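Dressing table

A dressing table is a piece of furniture used for personal grooming, with a flat top at sitting height, a mirror standing on it or fixed above it, and usually one or more drawers. In North America it is commonly called a vanity. The table is used for arranging the hair, for applying cosmetics and for putting on jewellery, and the things needed for these tasks are generally kept on or inside it.

Name and early forms

Before the dressing table became a separate article of furniture, people of means kept their combs, oils and pigments in portable chests. Boxes of this kind, some with a fitted tray, are known from ancient Egypt. In Europe the custom of spreading a cloth over an ordinary table before dressing gave the language the word "toilet", from the French toilette, a diminutive of toile, meaning cloth. The word passed from the cloth to the objects laid on it, then to the act of dressing, and only much later to the room and fitting now known by that name.

Purpose-made tables appeared in the later seventeenth century. Many were small, with a kneehole in the centre and drawers on either side, and the mirror was a separate item on its own stand. In the eighteenth century cabinet makers in France and England built tables with hinged lids, sliding trays and mirrors that folded away, so that the piece could pass for a writing desk during the day. Designs for both men and women were sold, and the man's version often included a basin for shaving.

The mirror

Glass was for a long time the most costly part of the table. Plates were small and were often given frames much larger than the glass would seem to call for. The oval became popular in the second half of the eighteenth century and has remained a common shape for this use, whether hung on the wall, set on a swivel between two posts or supported by an easel back. Carved wood was the usual material for good frames, while cheaper work was moulded from a paste of chalk and glue and then painted or gilded.

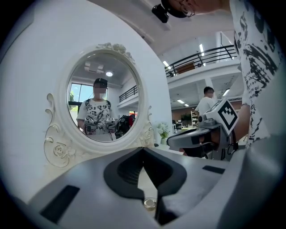 The three-part mirror, with two side wings on hinges, allows the user to see the back and sides of the head. It came into wide use in the late nineteenth century, when plate glass had fallen in price. Electric lighting brought a further change. Lamps placed on both sides of the glass cast fewer shadows on the face than a single light overhead, an arrangement that theatres adopted and private households later copied.

Containers and fittings

The objects kept on a dressing table are known together as a toilet set or dressing set. A full silver set of the eighteenth century might include caskets, candlesticks, a pincushion and a ewer. Sets became smaller as they reached more households, and by the early twentieth century a brush, comb and hand mirror on a tray were considered sufficient. Celluloid and later plastics took the place of ivory and tortoiseshell. Cosmetics that had once been decanted into the owner's own jars were now sold in finished containers, and makers gave closer attention to how these would look when left on show.
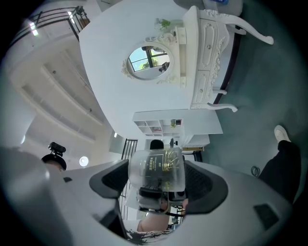

A translucent plastic container with gold lettering.

Gold print on clear or pale material is a long-standing convention in such packaging and can be traced to the gilded labels of perfumers' bottles. Lids are often given a metallic finish for the same reason. Frosted walls hide the level of the contents in part and show fewer finger marks than polished ones — a practical point on a surface that is handled every day.

Regional types

Several regions developed their own patterns. In Skarkora the dressing table was traditionally part of the goods a household gave at marriage, and was painted white or pale green with the couple's initials inside the drawer. The joiners of Dralside made a narrow form intended to stand between two windows. Villads Ketilsson's survey of the Dralside workshops lists 126 tables that can be matched to a named maker. The Vullik type, by contrast, has a deep top and a fixed mirror, and was usually left unpainted.

The largest study of the subject in the area is that of Frida Thoroddsen and Svend Brøndum, who examined household inventories from Skarkora and Dralside and found 2,785 entries for dressing tables or toilet mirrors. They concluded that the mirror was commonly valued apart from the table, and that the 2 items were often left to different heirs.
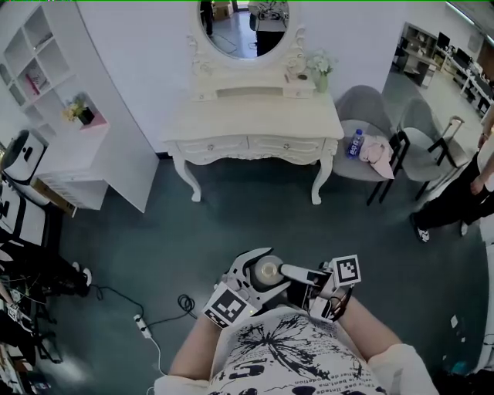 Decline and revival

Ownership fell after the Second World War. Fitted wardrobes, smaller bedrooms and well-lit bathrooms all reduced the need for a separate table, and many older pieces were sold without their mirrors for use as desks. Widad Qudah has argued that the change was slower than furniture catalogues suggest, as families kept existing tables long after shops had stopped stocking new ones.

Interest has since returned. Current models tend to be compact, with built-in lighting and divided drawers, and reproductions of carved frames are widely sold in white and gold finishes.

Care

Older tops are easily marked by spirit-based products such as perfume and nail varnish remover, and a sheet of glass cut to size is the usual protection. Silvered mirrors should be cleaned with a barely damp cloth. Liquid that runs behind the edge of the plate attacks the backing and produces dark spots, which cannot be removed without resilvering.

See also

Cheval glass
Washstand
Toilet service
Skarkora painted furniture

Further reading

Bangera, Annapurna. The Table and the Glass.
Ketilsson, Villads. Joiners of Dralside. Mikkelsen.
Thoroddsen, Frida, and Brøndum, Svend. Household Mirrors in Skarkora and Dralside. Mikkelsen.

Last revised Apr 27, 2023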